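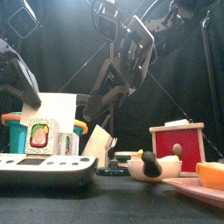

March 25, 2025. Kitchen table, cont'd.

Third week on "tidy up after supper," the chore my nephew does in four minutes with a phone in one hand. Goal as written on the whiteboard: clear the table, put like with like, don't break the orange.

Card first. I keep putting this off, for the good reason that a thin upright thing is horrible. The left gripper will come down on the top edge and sit there all day, perfectly happy, and sitting there is no use to anyone. A pinch from the side needs the pot out of the way, and moving the pot needs the card out of the way. Left both for tomorrow.

Sushi is easier. The fat roll takes a wide grasp and forgives a lot. The small one behind it gets nudged whenever we go for the big one, so I've swapped the order in the task list. Liam, if you swap it back again, please write down why.

Settings, so I don't have to dig for them: approach pause 300 ms, timeout 13 s per item, full episode capped at 660 s. We hit the cap more than I'd like. Ljubica wants it raised. I think a robot that needs longer than that to clear a toy supper should be made to feel the pressure.

Drawer on the little red-fronted box: the round knob is the nicest thing on the table to grab. Pulling straight is another matter. The box comes along for the walk. Could tape it down, but then we've taught it to open drawers in houses where the furniture is taped down.

Bowl: wedges out before lifting the bowl, always. The rim grasp tips it and then we are doing a different chore, the one with the floor.

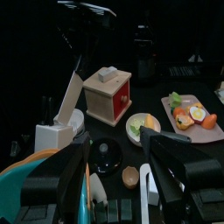

Vira Hrytsenko: tipping is fine by me if it picks up what it dropped. My whole household runs on that principle. What I'd want before June is one full clear with no hand on the stop button, even a slow one.

Fair. Penciled in. Still to do: new finger pads, lid by its knob, rerun the drawer with a softer pull. Nayeli has the pads.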